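Cell Upkeep Report, Group 2
Hülya Işık and Radomír Doležal

Our guide says the cell needs its gripper zero checked every 21 days. We doubt that number. In March the zero had drifted after 11 – and the log still said "fine." Re-teaching the fixture plate helped, or seemed to. One good afternoon proves little, so we would not call it fixed.

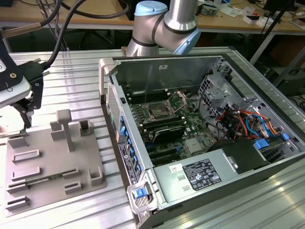
Does the plate have to be re-taught after every gripper swap?
Only if the check point at the peg is off by more than the limit on the setup sheet. We think that limit is too loose – Firdevs Gezer disagrees, and her test runs are in the appendix.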